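Lista de comprobación de mobiliario tapizado, zona de estar
Alojamiento: Trorano, unidad 527
Elemento: sofá modular de tela beige
Revisa: Tahmineh Esfahani
Visto bueno: Alfredo Yap
Periodo: noviembre

Alcance: tapicería, cojines sueltos, objetos depositados sobre el asiento y estabilidad. No incluye el estado de la pared ni la instalación eléctrica.
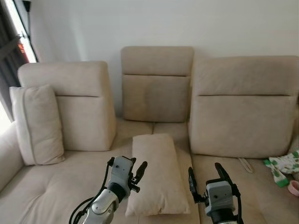
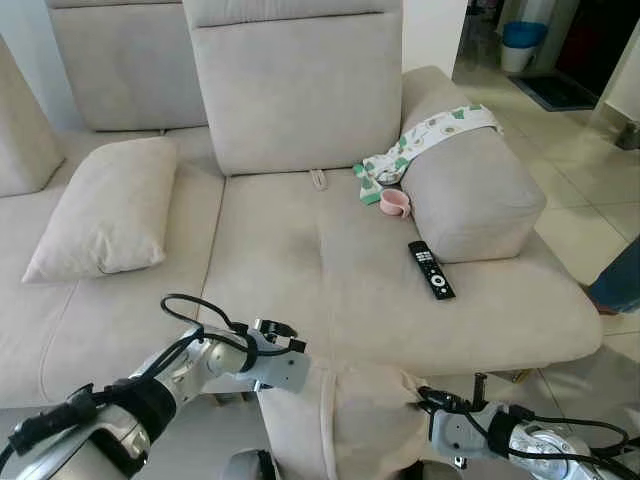
1. Respaldos

1.1 Costuras horizontales sin puntos abiertos. CONFORME.
1.2 Alineación. OBSERVACIÓN. Los respaldos no quedan a la misma altura y el central está retrasado respecto a los contiguos en la primera fotografía. Recolocar y comprobar el apoyo posterior.
1.3 Manchas. OBSERVACIÓN. Marcas oscuras tenues en el panel inferior del respaldo central. Limpiar con espuma para tapicería, paño blanco, sin frotar. Anotar si persisten tras el secado.
1.4 Lazada o tirador pequeño asomando entre respaldo y asiento (segunda fotografía). No tirar ni cortar. Identificar a qué pieza pertenece antes de volver a introducirlo.

2. Asientos

2.1 Hundimiento. CONFORME con comentario. Ligera depresión cerca del centro del asiento izquierdo y pliegues blandos en la tela. Repetir la prueba de recuperación en la próxima visita.
2.2 Uniones entre módulos. Pendiente. Pasar la mano por la junta en toda su longitud y retirar cualquier objeto duro o punzante.
2.3 Etiqueta de comportamiento al fuego legible en la base. Pendiente, requiere volcar el módulo entre dos personas.

3. Cojines sueltos

3.1 Ribetes cosidos en todo el perímetro. CONFORME.
3.2 Colocación. Cojín rectangular apoyado en el lado izquierdo. El cojín largo tendido en el centro del asiento, en la primera fotografía, debe quedar vertical contra el respaldo.

4. Objetos sobre el asiento

4.1 Mando a distancia negro. NO CONFORME. Ubicación asignada: bandeja del mueble de televisión. Revisar la tapa de las pilas.
4.2 Vaso o taza pequeña de color rosa, volcada de lado contra el cojín. NO CONFORME. Retirar a la cocina y palpar la tela por si hubiera humedad.
4.3 Paño blanco con estampado verde y marrón claro, colgado sobre el cojín cuadrado. NO CONFORME. Doblar y guardar en el armario de textiles.

5. Estabilidad

5.1 Patas y niveladores apretados. Pendiente.
5.2 Anclaje entre módulos. Pendiente. Comentario de E. Rudd: en la unidad gemela de Skerurdale el enganche cedía al empujar desde el lateral; aplicar la misma prueba.

Resultado: apto para uso, con correcciones. Los puntos 2.3, 5.1 y 5.2 se cierran en la misma intervención. Remitir copia a Eugénie Chauvin, almacén, por si hay que pedir funda de respaldo.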